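Letters in January

12 January 2021

I have been writing letters again, the paper kind, and I can't tell you how happy it makes me. It started with a box of old ones in my mother's closet in Avside, 70 or so pages from an aunt who moved away before I was born and wrote home every single week about the weather, the bus, the price of butter (always the butter!). I sat on the floor and read until my legs went numb.

So now I write on Sunday evenings, usually with the radio on and a pot of tea going cold beside me. My first try ran seven pages and said almost nothing, and my cousin wrote back that she loved it, so there you go. I've learned that people want the small stuff — what you had for supper, which neighbor finally took down the wreath.

My handwriting is still terrible. I use a pen, out of stubbornness, and I change my mind in the middle of a sentence more than I'd like to admit, so correction tape has become a regular item on my shopping list.

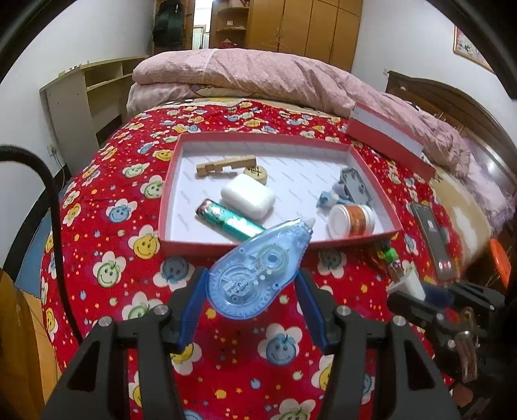 Correction tape, the blue one.

The mail is slow this month, and a letter I sent to Clotuvby before New Year's still hasn't shown up. I'm giving it until February and then I'll write the whole thing over, butter prices and all.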